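How Does a Robot Practise Without Breaking the Plates?

Kerkent Science Corner for Curious Readers, ages 8 and up

Think back to when you learned to pour your own milk. You probably spilled some, and then somebody fetched a cloth, and then you tried again the next morning and spilled a little less. Learning is often like that, and it takes a lot of mornings.

Robots that learn have the same trouble, only more so. A robot arm might need hundreds of tries before it can pick up a cup nicely, and a robot arm is heavy and strong and has no idea (at first) what a cup is. If it squeezes too hard, you have bits of cup all over the floor and somebody has to stop everything and sweep.

So the people who work on the Lullance project asked a question you might have asked yourself. Could a robot do its practising in a made-up kitchen, a bit like the places you walk about in when you play a computer game?

A made-up kitchen like that is called a simulation. It is a big word, but all it means is a pretend version of something, worked out by a computer. The computer keeps track of where everything is and what should happen when things bump into each other. If the robot drops a pretend cup, the computer simply puts it back. Nothing needs sweeping, and the robot can have another go straight away, even in the middle of the night when you and I are fast asleep.

Now, there is a catch, and it took the Lullance team a good long while to get to grips with it. If you practise in just one pretend kitchen, you get good at just that one kitchen. Imagine you had only ever played hide-and-seek in your own house. You would know every cupboard! But at your friend's house you would hardly know where to start.

The team decided to test this properly. In August they took two learning programs that were exactly the same to begin with. The first one, which they called Cendlow, did all its practice in a single pretend kitchen. The second one, called Qin, had 25 different pretend kitchens, with different walls, different cupboards and different bits and bobs lying about. Both of them had the same amount of practice, so that the test was fair.

Then came the exam. Each program was given 400 tries at picking things up in 4 kitchens that neither of them had met before. Can you guess which one did better?

It was Qin, by quite a long way. Qin managed the job in 80 tries out of every hundred, and Cendlow managed fewer than half of its tries. Seeing lots of different places had helped Qin to work out what really mattered (where is the thing I want, and how do I get my fingers round it?) and to stop fussing over what didn't, such as the colour of the cupboard doors.

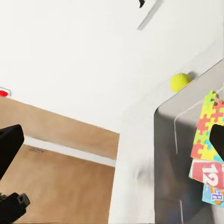

A learning program has to make sense of a kitchen from whatever its camera gives it, and a camera that looks out past the robot's fingers doesn't always give it a tidy view. The whole room can come out tilted, with the ceiling sloping away and the black fingers poking in from both sides. You and I can still spot the tennis ball up by the top of the big grey metal cabinet, because we have seen plenty of balls and plenty of rooms. A program has to learn that a ball is still a ball when everything is leaning over – and that the bright puzzle pattern and the red card with a 12 on it belong to the background if the ball is what you're after.

There is still plenty left to find out. Pretend kitchens are never quite like real ones. Real sponges squash in funny ways, real spoons are slippery, and real sunshine comes through the window and makes everything look different at teatime. The team would like to know how well Qin gets on with a real arm in a real kitchen, and whether even more pretend kitchens would help or whether 25 is plenty.

If you would like to try a test like this at home, ask a friend to practise throwing rolled-up socks into one bucket, always from the same spot, while you practise from lots of different spots. Have the same number of throws each. Then move the bucket somewhere new and see who does better – and do remember to put the socks back afterwards.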